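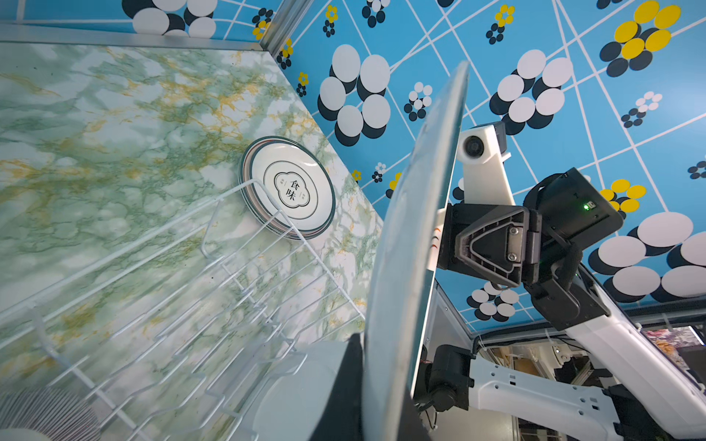

Equipment round: what we're asking for, what we're not

Quick one this month, the budget sheet is due back before the end of April and half of you haven't sent numbers yet. Please send numbers. Even bad ones.

Where we are. Two cells running dishes full time, one at Hudec and one at the Dolberg site. Both on the same arms, same grippers, same wrist cameras. Dolberg cell gets the heavier use and it shows. The request going up has four lines on it, in order of how much I will argue for them.

Line one, gripper fingers. We have been buying these in dribs and drabs, one pair when something cracks, and paying shipping every time. Stupid. Asking for 12 pairs in one order from Rukmont, plus the screws, plus a bag of spare brackets. Rukmont will hold the price if we order before the summer. Plates are the reason the count is that high. A plate gripped by the rim puts all its load on a very small bit of finger, and a rack full of wire loops is not forgiving if you come in a few degrees off. Cups and bowls are easier on the hardware. We are not going back to cups and bowls.

Line two, cameras and cables. Mostly cables. The wrist camera itself has been fine on both cells. The cable loop next to it is what goes, it flexes on every move and eventually the picture starts dropping out, and then somebody loses an afternoon reseating connectors before admitting it's the cable. I want 15 on the shelf at all times, right-angle plug, the longer length. If you take the last one out of the drawer, write it on the sheet. The sheet is taped inside the drawer. It has a pen.

Line three, dishes. Yes this is equipment, yes it goes on the same form, I checked. The plate set we have now is too much alike. We want printed plates, plain plates, dark rims, no rims, some with a logo in the middle, different weights. Also two or three different wire racks with different loop spacing because right now everything is tuned to the spacing we've got and we all know it. Cap is 200 pieces total across both sites including breakage stock. Secondhand is fine and cheaper and honestly better for variety. Keep reciepts. No chipped rims please, they chew up the finger pads.

Same line covers surfaces and wall coverings. Stick-on marble, printed wallpaper, whatever is loud and cheap. The busy patterns are doing their job and the rolls cost next to nothing compared with everything else on this page. Aluminum rail for the frames we have plenty of, do not order more rail.

Line four, a third cell. This is the big one and I don't expect all of it this year. Two arms, two grippers, cameras, frame, compute. Suline quoted us for the lot with a long lead time, and a shorter one if we take the arms without their stand. We don't need their stand. We have rail (see above). What I'm asking for is a deposit now and the balance in the next cycle. If that gets turned down the fallback is arms only, and we strip parts from the spares bin for the rest, which is slower but it has been done before.

Split as it stands: 70 percent of the money is line four, so if somebody upstairs goes hunting for savings that's where they'll look. Lines one to three have to survive either way. Without fingers and cables the two cells we already own stop, and then there is no point discusing a third.

Things people asked for that aren't on the list

- Soft finger pads from a second vendor. Maybe later. Want to see the Rukmont pads worn down properly first so there's something to compare.
- A bigger frame at Hudec. No floor space. Measured it twice.
- New shelving. The shelving is fine, it needs clearing. Boxes with no label on them go in the hall on clear-out day and after that they go.
- Service contract on the arms. Got a price, didn't like it. Asked again for joints only, no cables or covers. Still waiting.

What I need from each site:

Spares count, by hand, not from the old spreadsheet. The old spreadsheet thinks we own things we don't.

Hours per week you actualy expect to run through the fall. Low guess and high guess both.

Anything you've bought out of pocket and not claimed. Claims older than this budget year are a headache but send them anyway and I'll try.

One more on storage - if the third cell does come through, the crates land at Dolberg first and stay there until the Hudec end is cleared. Loading door there closes at 4, so deliveries in the morning only. Tell the vendors when you confirm.

Form is in the usual folder, the one marked new, ignore the one marked final.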